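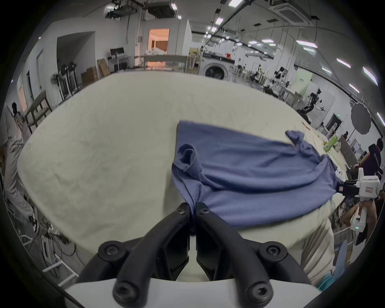 Petance Sets Equipment Budget for Its Garment Handling Program

Oct 5, 2021 — Petance, a developer of automation for laundries and textile rental firms, announced today the equipment plan for the next stage of its garment handling program. The plan covers hand-held grippers, robot arms, work tables and spare parts. It was approved after a review of the costs that started in May.

Under the plan, the company will buy 120 hand-held grippers in three deliveries. The supplier is Jerkus, which will also provide chargers and replacement fingers. The price is fixed at 581 dollars per unit for all three deliveries, with the chargers included and the replacement fingers invoiced separately.

"In the first budget we put most of the money in the arms, and very little in the tools that people hold every day," said Hortensia Olivares, head of purchasing at Petance. "After the review we moved almost a third of the arm budget to grippers and spare parts. The arms can wait for the next year. The people at the tables can not wait."

The work on garments is done by operators with one gripper in each hand. They take hold of a piece of clothing, lift it, open it and lay it on the table. The recorded movements are later used for teaching the robot arms, so each operator needs a complete pair in good condition, and a second pair must be ready while the first one is charging.

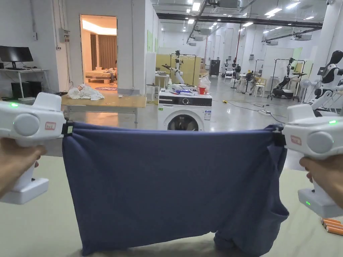

What the Budget Includes

The largest item is the grippers. The second item is the floor itself: tables, table covers, power distribution and household machines such as washers, so that the work is done near the same kind of equipment that a customer has. The third item is maintenance. Petance has reserved money for the fingers and screws, which are considered as consumable parts from now on and will be ordered every quarter.

New robot arms are not part of this purchase. The company will compare offers from Zúñiga and from one more manufacturer before it takes a decision, and it will ask both of them for a trial period with the same clothes and the same tables.

"We ask the supplier three things: how long is the delivery, who repairs it, and what happens if we want to return it," said Nahuel Leiva, operations planner. "The price comes after these. A cheap arm that stays in a box for two months is expensive for us."

T-shirts remain the main training garment in this stage — they are easy to buy in quantity, and they fold in a different way each time they are dropped on the table.
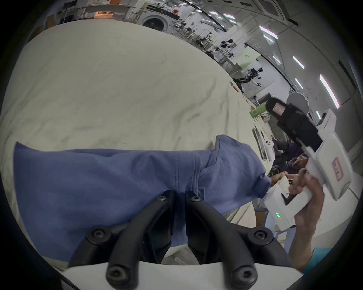
Availability for Partners

Petance will share its planning sheet with partner laundries that are preparing a similar budget. Costa, a textile rental company, is the first partner to receive it. Requests can be sent to Nélida Ojeda at the press office.

Filed under: Company News, Equipment & Purchasing

Comments

Vasilică Lungu
Is the charger for one gripper or for a pair? We are making the same calculation for our shop and it changes the number of sockets at each table.

Patricio Urrutia
Good to see spare parts as a separate line. In our budget they were inside "other" and the money was finished by spring.

Vasilică Lungu
Same for us. I have written to the press office for the sheet.

Press contact: Nélida Ojeda, Petance Press Office | © 2021 Petance. All rights reserved. | Back to top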